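Florian Royer : « Un plan de travail, c'est d'abord une surface de dépose »

Propos recueillis le 2022-05-24

Florian Royer dessine des aménagements de petites cuisines pour l'atelier Letomora. Il a passé une partie de l'hiver à revoir la zone de préparation d'un logement type, côté rangement des légumes. L'entretien porte sur ce seul sujet : ce qu'on pose sur la table, à quel endroit, et ce qu'on en retire.

Le point de départ est un relevé. En décembre, l'atelier a noté 172 gestes de préparation dans trois cuisines occupées, du sac de courses à l'assiette. « On a séparé les déplacements utiles des déplacements de dégagement, explique-t-il. Un déplacement de dégagement, c'est quand vous poussez un objet pour en poser un autre. Il y en avait 53. » Le chiffre l'a conduit à travailler sur la profondeur libre plutôt que sur la longueur, pourtant seule cote que les clients demandent.

Sa règle tient en peu de mots : le contenant des légumes à gauche, l'assiette à droite, le milieu dégagé. Pour un gaucher, on inverse. Il refuse les bacs à couvercle sur le plan, qui imposent deux mains à l'ouverture, et réserve les siens, des Renberg empilables, au placard bas.

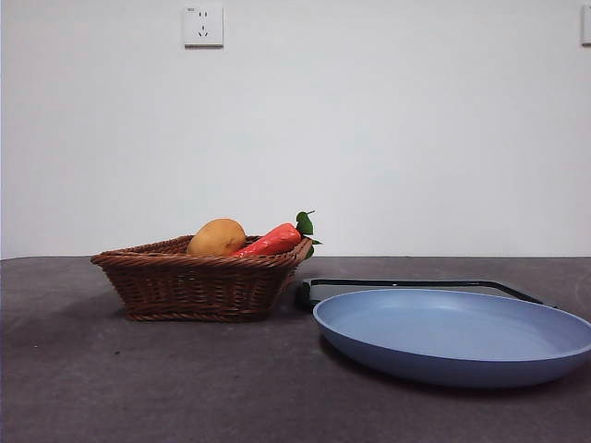
Le panier en vannerie lui convient pour les quantités du jour, pas au-delà. « Une pomme de terre, une carotte, ce qu'on va éplucher dans l'heure. Le stock reste au noir et au frais. Si vous remplissez le panier, vous le transformez en réserve, et la pomme de terre verdit. » La forme évasée facilite la prise par le dessus. Le tressage laisse passer l'air mais retient la terre, d'où un brossage à sec avant la dépose et un passage de la brosse dans les brins une fois par semaine.

Sur les teintes, il est bref. Un plan gris foncé rend lisibles une assiette claire et un légume orangé ; il rend aussi lisible la moindre poussière. « Il faut l'accepter ou essuyer. » Le plateau noir suscite davantage de réserves de sa part, car son bord disparaît sur un fond sombre. Il le place au fond, contre le mur, et n'y pose rien de haut.

La question des prises revient dans tous ses dossiers. Il les préfère nettement au-dessus du plan, hors de portée des éclaboussures d'épluchage, avec un mur lisse qui se nettoie d'un seul geste. Daithí Ó Ceallaigh, électricien sur plusieurs de ces chantiers, défend une position plus stricte : aucun cordon ne doit traverser la zone de dépose. « Si le câble passe devant le panier, c'est que l'appareil est du mauvais côté », résume-t-il. Royer lui donne raison sur le principe, moins sur les petites surfaces, où il tolère un passage le long du mur.

Reste l'assiette. L'atelier a comparé l'assiette Taven et un bol Głowacki pour recevoir les légumes épluchés. L'assiette a été retenue : elle s'essuie plus vite et l'on voit ce qu'elle porte. Le bol garde un avantage pour les morceaux coupés, qui roulent.

Une seconde série de relevés est prévue avec des éviers à droite. Royer n'en attend pas de modification du schéma général, sauf peut-être pour l'emplacement de la brosse, qu'il n'a toujours pas fixé.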